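The small white microwave

After I moved to the new apartment in June, I had no kitchen for some weeks, only a sink and one white table. My neighbor Hayley Bramwell told me I should buy a stove first. I did the opposite and bought a microwave, secondhand, from a man called Lefteris Bakalis who was leaving the city. I carried it up the stairs with two stops on the way.

I grew up in a house without a microwave. My mother did not trust them, and she warmed everything in a pan with a little water. So I am learning at my age what other people learned when they were students. I read the manual on my phone with a translation program, and I understood perhaps half of it.

What I like is how simple it is. There is one round knob on the right side and no row of buttons. The label beside the opening is in Chinese, with a warning triangle and a QR code. The glass plate inside can be lifted out for washing, and it took me several tries to put it back in its place on the little metal piece in the middle. When it is not sitting well it makes a knocking sound and my soup goes over the edge.

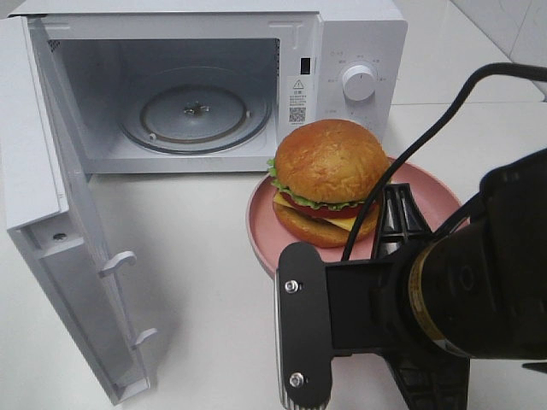
Door open, pink plate in front. The door needs a lot of room on the left side.

I did not think about the door when I chose the place for it. It opens to the left and it is long, so anything I keep on that side must move first. For the first week I had my bread and my tea there, and every evening I was moving bread and tea. Now they live on the shelf, and the left part of the table stays free.

The pink plate is from a shop named Xenos, near my bus stop. I bought 3 of them and one broke already. The color is a kind of old rose, not shiny, and it has a raised edge, so sauce does not run onto the table. I am very satisfied with these plates. They are also not too big, and this is important, because my larger plates touch the walls when the glass turns.

The burger is a toy. It belongs to the play food that Dineo Chauke's children leave with me when they come on Sunday. They are very serious about cooking. They tell me what I ordered, they put it on a real plate (a toy plate is not accepted), and I must wait until it is ready. I have eaten this same burger many times now, always with compliments to the chef.

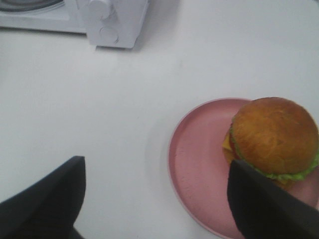

My order, with lettuce, cheese and what I believe is tomato.

With real bread I had less success. I warmed a bun for too long and it became like rubber, then like stone. Dineo says to put a damp paper towel over it and to use a short time, and check, and use a short time again. I am trying this now. For rice it works very well, for bread I am still not sure.

Next I want to find a small lamp for the corner by the table and a hook for the towel. The stove will come when it comes.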